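Trelley Opens Gripper Comparison to Outside Labs

AUGUST -- Trelley today opened its gripper comparison to outside labs. The first round ran 3946 pick attempts with small cubes, split between fingers from Vundex and Tornari. Each pair was changed out after 77 attempts and checked for wear.

Labs may send in up to 15 finger sets -- shipping is paid by Trelley. Results will be posted in full.
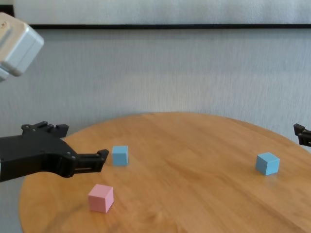
Black gripper near a light blue cube on the round test table.

Media contact: Trelley press office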